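Nenville's Friday Table opens its doors for the autumn

Halliday House, Nenville: September
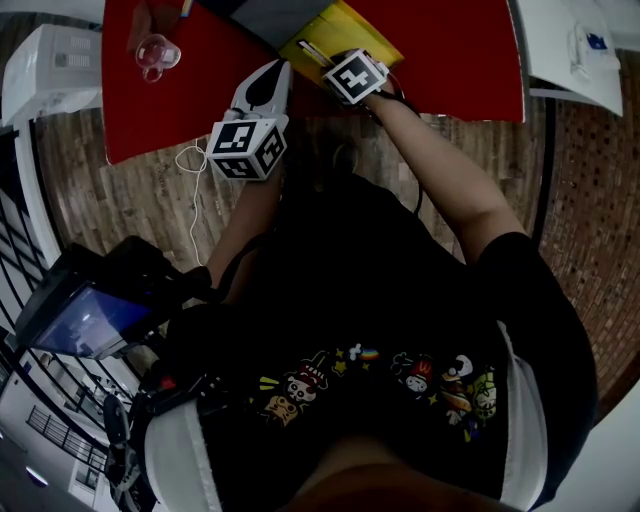
Anyone in Nenville with a pile of paperwork, a half-finished letter or a drawing they keep meaning to get back to is invited to bring it upstairs at Halliday House this autumn. The Friday Table is a free weekly drop-in built on a very simple idea: a good big table, something to write with, and company if you want it.

The upper floor has been given over to the sessions, and we are delighted with it. It has a wood-plank floor, a railing looking down to the level below, and a bright red table with a curved edge that people have taken to straight away. Folders, pens and a cup of something are all most visitors need, and there is plenty of space to spread out (yes, jigsaws are welcome too!).

The summer trial ran on just 2 evenings a month and still drew 63 people, many of whom asked for it to go weekly. Thanks to a grant of £700 from the Sadeck Fund, it now can. The money pays for stationery, folders and tea until the spring.

"I came up with a box of old family letters I had been putting off sorting for years, and I went home with them in order," said Valdis Rätsep, who runs the Friday Table. "People chat, they borrow each other's pens, they get on with things. Red was my choice for the table and I had to argue for it. I wanted something cheerful to sit down to after a long week, and I'm so pleased we stuck with it."

Sessions start at 5pm and finish at 8pm. There is no booking and no need to stay for the whole evening. Up to 30 people can be upstairs at one time, so on busy nights there may be a short wait on the ground floor, where the kettle is.

Under-12s are welcome with an adult. Please bring drinks up in a cup and keep them well away from other people's papers. Folders can be left in the cupboard between sessions if they have a name on the front.

Halliday House is on Jetbridge Road, opposite the library. Spare pens, card folders and envelopes in good condition can be handed in at the front desk on any weekday morning.

ENDS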